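Print Production Basics, Week 5: Folds, Bleed and Paper
Instructor: Trudy Tautahi

1. Bleed
Ink that stops exactly at the trim line will, on the day, stop just short of it. Extend backgrounds past the trim on all sides. Clients who say "the white edge is fine" have not seen 2000 of them in a box.

2. Folding
A tri-fold has one panel slightly narrower than the other two. Make all three equal and the brochure will spring open on its own, like the Lakholm job in your packet. Score anything heavy before it goes to the folder.

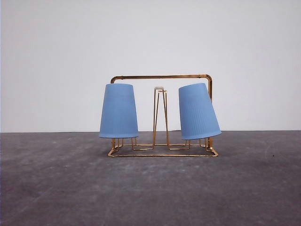 3. Paper
Paper has a grain. Fold with it, and check Eleri Maddocks's sample book before quoting. The Nallier uncoated soaks up ink, so expect duller blues.

For Thursday: mark up the Gendel flyer, pages 10 and 43 of the packet. Pencil, please.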